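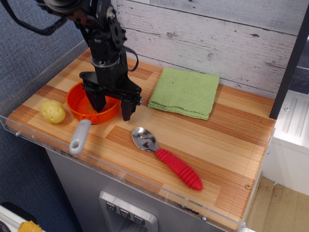
Household Chores Remain a Research Question

Arnout Coppens leads the kitchen task program at Saavedra. Asked on Friday whether a machine can clear a counter unaided, he was cautious. "It can lift a pot by the rim," he said. "A folded towel is a different matter, and so is a spoon lying flat."

The program set 260 trials for May, with 8 tasks in each series. Mr. Coppens declined to give a success rate before the review is complete.

He does not expect home use soon. "Shops will come first," he said. "The shelves at our Vusthorpe site stay where we put them. Kitchens change every hour."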